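Write the Stop Rule Before the Fold Rule

Most shop standards for garment-handling robots start with the finished fold. They give a target size, an allowed skew and a cycle time. The Bimiden handling guide, which many small integrators copy, spends four pages on fold quality and one paragraph on when the arm should let go. I think that order is wrong.

Cloth fails in ways a box does not. A carton is either gripped or dropped. A pair of jeans can be gripped by one layer when the program assumes two, or held at a seam that is several times thicker than the panel next to it. The finger position may read the same in both cases. A pass/fail check at the end of the cycle records a bad fold and says nothing about the grip that caused it.

At Arnurach we reviewed 439 logged cycles on denim. Of these, 204 were marked as faults, and over 100 of the faults carried no code except "shape." An operator can't act on that word. Neither can whoever writes the next revision.

I would put three requirements ahead of any fold tolerance. First, the layer count at the grip point should be stated in the work instruction and checked before the lift. Second, release should be a defined motion with its own speed limit — opening the fingers is only part of it. Third, the close view at the gripper should be saved for every stopped cycle, including the blurred ones. Soft focus still shows which way an edge is turned.

The usual objection is time. The Figueiredo cell budgets 400 milliseconds for a grip check, and its owners call that expensive. Refolding by hand costs more, and it is seldom charged to the cell.

Tolerances can stay in the document. Move them to section five.

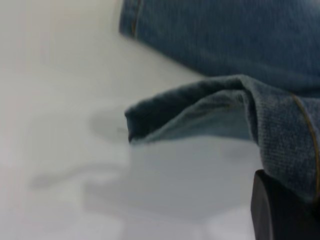
Denim at the gripper finger, with the paler inner side of the fabric showing at the fold.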